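Predance Center, Workroom 22
Safety Inspection Checklist: Portable Power and Work Surfaces
Date of inspection: May 26, 2022
Inspected by: Juraj Vávra
Form 918

1. Power strip housing free of cracks or scorch marks: Pass
2. Plugs and adapters fully seated: Pass
3. Power strips not connected to one another: Pass
4. Supply cord uncoiled while in use: Action required
5. Table covering flat and secured at corners: Pass
6. Consumables stored apart from electrical items: Action required

Comments on items 4 and 6. Excess cord is to be laid out at full length before the strip is energized. Ties may be used for storage only. Drinking straws, lint roller refills and other supplies in plastic packaging should be returned to the supply cabinet. 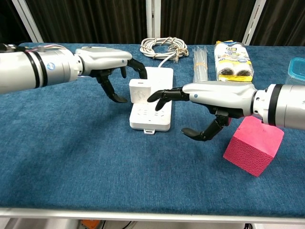

Item 4: white power strip with adapter inserted; cord coiled and tied with twine.

The combined load on any one strip in this room shall not exceed 2336 watts, regardless of the rating printed on the product. Adapters left in a strip at the end of a session are to be removed and placed in the drawer marked Skudent.

7. Walkway clear of cords: Pass
8. Wall outlet covers intact: Pass, one screw loose at the north wall. Reported to Tirard Maintenance.
9. Extinguisher tag current: Pass

Corrective actions for items 4 and 6 are assigned to the room supervisor. Reinspection will follow once completion has been entered in the building log.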